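Dallier Sorting Bin, Model 323
Set-up and Care Guide

Section 4: Setting up the bin and loading the blocks

Read this section before the bin is used for the first time, and again if it has been moved to another table. You will need a soft brush, a dry cloth, a roll of foil tape and the set of blocks supplied in the Clornell box.

4.1 Placing the bin

1. Clear the tabletop and wipe it down. Grit under the base will mark a wooden surface.

2. Lift the bin by its two side walls. Do not lift it by the sloped panel. The panel is fixed at the seam only and will pull away if it carries the weight of the bin.

3. Set the bin down with the tall wall at the back and the low wall towards you. The slope should run down towards the front.

4. Press on each corner in turn. If the bin rocks, fit one of the rubber pads from the accessory bag under the high corner and press again.

5. Leave a clear strip of table on all sides, wide enough for a flat hand.

Note: The bin has no lid and none should be improvised. A board laid across the top will slide down the line of the back wall and fall in.

4.2 Checking the seam

The seam between the slope and the floor takes most of the wear. Blocks that come down the slope strike it end first, and dust collects there.

1. Brush the seam from left to right with the soft brush.

2. Run a cloth along it. If the cloth snags, the tape has lifted.

3. Peel off the lifted tape. Clean the metal and let it dry.

4. Lay new foil tape along the whole seam in one piece. Wrinkles do no harm as long as both edges are stuck down.

Caution: The cut edge of foil tape is sharp. Press it down with a folded cloth, never with a bare finger.

4.3 Loading the blocks

The full Clornell set has 16 blocks in red and green. Do not start with all of them. A small mixed load is easier to sort and lets you check that the floor is level.

1. Choose a few blocks of each colour. Reject any with a split or swollen edge.

2. Lower them to the floor by hand. Dropping them from the top of the wall chips the corners and scars the slope.

3. Spread the blocks so that they lie flat. They may point in any direction and may lie side by side, but none should be standing on end or propped against the slope.

4. Look in from the front and from above. Scratches, stains and dull patches on the metal are ordinary wear and can be left alone. A dent deep enough to hold a corner of a block needs attention (see Section 7).

A working load, with red and green blocks lying at different angles on the bin floor:
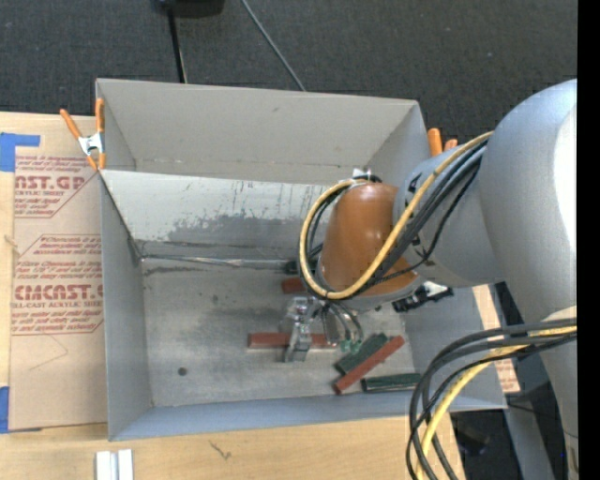

4.4 Emptying and cleaning

1. Take out the blocks one at a time and return them to their box. Count them back in.

2. Brush the slope from top to bottom, then the floor.

3. Wipe the inside with a damp cloth and a drop of washing-up liquid. Do not use wire wool or scouring powder.

4. Dry the corners. Water left under the tape will loosen it.

Note: Stains that stay after wiping may be treated with Murside metal cleaner. Keep it off the blocks, as it softens the paint.

4.5 Spare parts

Rubber pads: order no. 2435, sold in packs of 9
Foil tape: any plain household foil tape will do
Replacement blocks: sold singly by Serrano, in red or green

State the model number when ordering pads. Those for the smaller bin are thinner and will not hold this one level.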